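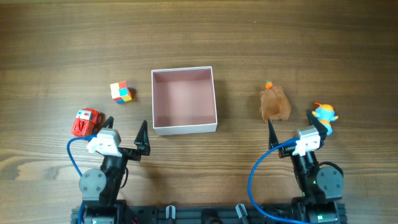 Belumar Gallery opens Brulinent wing in July

The Belumar Gallery will open its new Brulinent wing to the public in July. The wing adds 12 rooms and will show 281 works from the permanent collection, many of them coastal paintings and ceramics held in storage at Holtmont.

Curator Boonsong Rungrueang said the harbour rooms would be rehung every year.

Entry is free on Wednesday. Guided tours run for 40 minutes and leave from the Barbier Street entrance. Each tour is limited to 30 people.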